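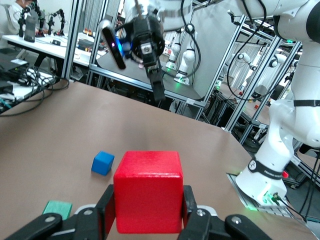
## Gripper comparison at the Miltgate lab

Since March our group at Miltgate has been testing two grippers for the Gachanja sorting project: the Basard, with parallel black fingers, and the older Hidov. Each one gets the same task. It must pick a colored block from the table, hold it for 5 seconds and put it down inside a marked area.

We made 300 picks with each gripper, in sets of 20. The large red block was the more difficult one for both, as the fingers must open almost fully and a small error of position is enough to push it away. With the Basard we lowered the closing speed, and after this change the results became more regular. The Hidov closes faster, but it needs a new calibration after every 5 sets — this takes more time than we had planned.

The wrist camera also had an influence. The blue and green blocks are easy to separate by color, but a block at the border of the view is often missed by our detector. We will try a wider lens next.

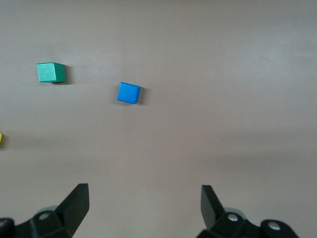 *Fingers open, with the green and blue blocks ahead and a little of the yellow one at the left.*

The full table of results is in the shared folder. Groups who want to test their own fingers on the same blocks can write to the lab address before the end of the month.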